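Gokeo 데스크톱 정리 데이터 카드: 지각·계획 모듈 점검용

관리: Clotilde Maillard, Mayuree Wattanapong
최종 수정: 2021년 7월 21일 수요일

개요

Gokeo는 탁상 위 물건을 찾아 파지 자세를 제안하고 팔 궤적을 만드는 소프트웨어 묶음이다. 이 카드는 그중 지각 모듈(Herkell)과 계획 모듈(Politis)을 점검할 때 쓰는 에피소드 1275개에 관한 것이다. 학습용으로도 쓸 수 있지만 권하지 않는다. 이 정도 양으로 학습한 모델이 다른 방에서도 돌아간다는 주장을 여러 번 들었는데, 근거로 내놓는 수치는 늘 같은 방에서 잰 것이었다.

구성

에피소드마다 고정 카메라 영상, 관절 상태, 그리퍼 명령, 짧은 작업 문장이 들어 있다. 물체 마스크는 Herkell이 자동으로 만들고 Hervé Carré가 일부를 손으로 고쳤다. 어느 것을 고쳤는지는 mask_source 필드에 적혀 있다. 이 필드가 비어 있으면 자동 생성으로 간주할 것. 예전 README에 있던 "전수 검수 완료"라는 문구는 사실과 달라서 지웠다.

배포본은 4개 묶음으로 나뉜다. 묶음 사이에 장면 배치가 겹치므로 무작위 분할로 평가 점수를 내면 실제보다 좋게 나온다. 분할 파일은 splits 폴더의 것을 그대로 쓰기 바란다.

지각 모듈에서 걸리는 것들

카메라가 탁상면과 거의 같은 높이에 있으면 물체의 앞뒤 관계가 무너진다. 광택 있는 상판에 천장 조명이 길게 비치면 Herkell은 그 줄무늬를 물체 경계로 잡기도 한다. 속이 빈 테두리 모양의 물체는 더 나쁘다. 안쪽으로 보이는 배경까지 한 덩어리로 칠해 버린다.

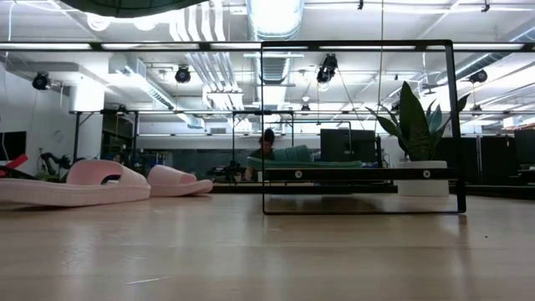 그림 1. 낮은 시점의 탁상 장면. 분홍색 슬라이드 샌들 두 짝과 세워진 검은 사각 테두리, 그 너머로 보이는 실내.

이런 장면에서 바운딩 박스 IoU만 보면 결과가 멀쩡해 보인다. 박스는 테두리 바깥선만 맞으면 점수를 받기 때문이다. 마스크 기준으로 다시 재고, 테두리 안쪽 픽셀은 따로 집계해야 한다. 뒤쪽 화분의 잎이 테두리 세로변과 겹치는 구간도 육안으로 확인하는 편이 낫다. 샌들처럼 끈 부분에 구멍이 있는 물체도 마찬가지다. 구멍이 메워진 마스크를 받으면 Politis는 끈을 집는 후보를 아예 만들지 않는다.

계획 모듈

Politis는 점군이 들어오면 충돌 검사를 하고 파지 후보에 순위를 매긴다. 순위 점수는 확률이 아니다. 0.9가 나왔다고 열 번 중 아홉 번 집는다는 뜻으로 읽지 말 것. Lionel Joly가 보정 스크립트를 올려 두었으나 Hudmont 셀에서만 맞춘 값이라 다른 셀에서는 검증된 적이 없다.

알려진 문제

- 깊이 값이 빠진 픽셀을 0으로 채운다. NaN으로 바꾸는 작업은 9월 배포본으로 미뤘다.
- 타임스탬프가 관절 쪽과 영상 쪽에서 2프레임 어긋난 에피소드가 있다. sync_flag로 걸러낼 수 있다.
- 작업 문장은 Mireille Pruvost가 프랑스어로 쓴 뒤 기계 번역했다. 언어 조건부 정책의 평가에는 부적합하다.
- 배경에 사람이 나오는 영상이 있다. 외부 공유 전에 blur_people 옵션을 켜고, 결과도 직접 볼 것. 이 옵션은 가구에 가려 상반신만 보이는 사람을 자주 놓친다.

실행

gokeo check --split splits/holdout.txt --metric mask

기본 지표는 아직 box로 되어 있다. 바꾸자고 두 차례 건의했고 답을 기다리는 중이다. 그때까지는 metric 인자를 빼먹은 채 나온 표를 이슈에 붙이지 말아 달라.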